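Last updated: October

The last wire out of the building

Most complaints about slow office internet are blamed on the line coming in from the street. At Ekdale, a records firm with 106 desks on two floors, the line was fine. It tested at full speed at the wall every time. The trouble sat between the wall and the desks.

The firm had bought one large router and placed it in a closet beside the stairs. Twenty staff sat within clear reach of it. The rest shared a signal that had passed through two block walls and an elevator shaft. Over one working month the help desk logged 1,863 dropped calls, and 1,559 of them came from the upper floor.

Clirnach, the contractor, did not sell Ekdale a faster plan. It ran cable to the ceiling on both floors, hung smaller access points at even spacing, and turned the transmit power down on each. Lower power sounds wrong, but a laptop clings to a loud access point long after a nearer one would serve it better. Channels were set by hand so that neighbors did not overlap.

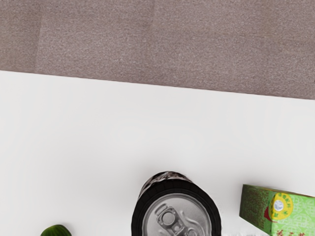

Computer rendering: white tabletop and speckled carpet.

Wired ports went back in for anything that never moves, such as printers and meeting room screens. Each one takes a device off the air and leaves more time for the rest.

Drisstead, which leases the ground floor next door, kept its single router and added a second line from Ozoliņš as backup. A second line protects against an outage at the provider. It does nothing for a weak signal at the far end of a hallway, and the two problems need separate budgets.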